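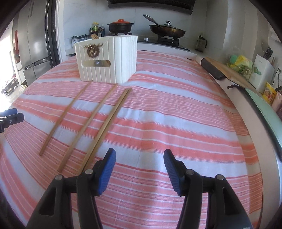

Talk notes – Lovden workshop night
Ardalan Arabzadeh

Opening
Say hello, thank Obaidul for the soldering help. Ask who has built something that moves. Wait for hands!

What we're making
A pair of hand-held grippers, one for each hand, that you work yourself. You do a kitchen job with them, the camera on the gripper records it, and later a robot arm learns from the recordings. We call ours Trakiron. No arm yet (that's the June plan, come and help).

Why chopsticks
I wanted a job everybody knows. Four chopsticks on a striped cloth, a holder full of them behind, pick one up, put it in. Sounds like nothing. Chopsticks are thin, they roll, and two lying close together are far harder than one on its own. Great fun once you get going.

The jaws
Pass the spare round now.
Black linkage, two pivot bolts a side. First version had one a side and the tips twisted as soon as you squeezed. Tell the story of the egg cup.
Blue pads are the bit I'm proudest of. Ribbed, so a round stick has somewhere to sit. It took 11 tries to get the rib spacing right – show the box of rejects.
Bolts: nip them up, then back off a quarter turn. Too tight and your thumb aches by lunchtime.

The camera
Very wide lens, so straight stripes come out as curves near the edges. I like that. You get the fingertips, the table and half the kitchen in one go. Leave the kitchen as it is, pots on the hob, bottles out. The robot will have to cope with a real one.

Numbers slide
1,326 recordings so far. A good one takes about 12 seconds. Obaidul is quicker than me and I have stopped minding.

What went wrong
Cable snagged on my sleeve, twice. Memory card full halfway through a lovely evening's work. Left and right clocks drifting apart – spend a minute on this, people always ask. We now tap the two grippers together at the start and line up the clicks.

Have a go
Table at the back, 6 people at a time. Start with the stick on its own, then try the close pair. Swap hands if you're feeling brave!

Questions, then tea. Parts list is on the Lovden shelf by the door.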